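How to Sort Out a Junk Drawer (Without Buying Much)

Posted February 3, 2018

Most advice on tidying drawers starts with a shopping list, and I'd be wary of anyone who sends you to the shops before you've looked at what you own. I've done the kitchen, the desk and the horror in the hall at our place in Tumside, and spent £9 in total. These are the steps that worked for me.

1. Empty the drawer. All of it, on to a towel. Lifting things out one by one and putting them straight back is how you end up keeping a charger for a phone you sold.

2. Throw out the obvious rubbish. Dead pens, dried glue, takeaway menus. Test the batteries or take them for recycling. The books tell you to hold each item and think about how it makes you feel. I skipped that with the fuse wire.

3. Measure the inside, not the front. My desk drawer is 462 mm wide from the outside and a good deal less within. Check the height too, with the drawer shut as far as you can manage and still see in.

4. Choose a tray with few sections. Shops like Wollgate sell inserts with 15 little slots, and I have yet to meet a household that needs them. Small slots fill up with things that don't fit anywhere else, and you're back where you started.

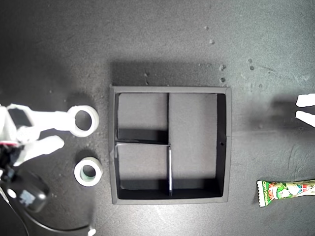

A plain three-compartment tray. The tall section runs the full height of the tray.

5. Put the awkward things in first. Tape, staplers and balls of string decide the layout, and pens will go anywhere. Jörg Hinrichs, who commented on my last post, swears by sorting according to how often you use a thing. I tried it for most of March last year and couldn't keep it up — but he may have more patience. 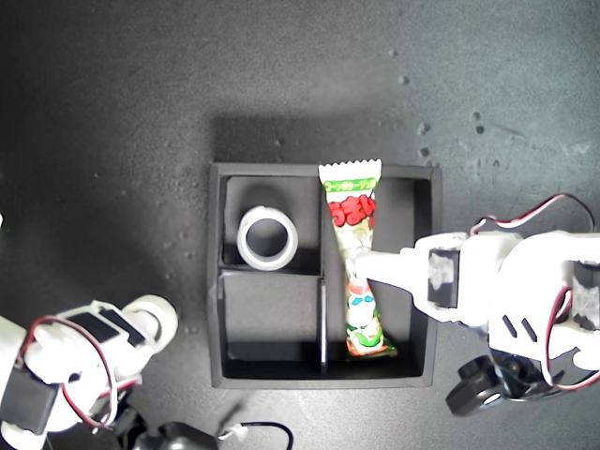 Tape gets a cell to itself.

6. Stop the tray sliding. A bit of non-slip matting cut to size does the job. You can buy special drawer liner, at a special price, and I can't tell the difference.

7. Leave some space. A drawer packed to the brim on day one has nowhere to go.

Labels are optional. If you can't remember where the scissors live in a drawer that size, a label won't save you.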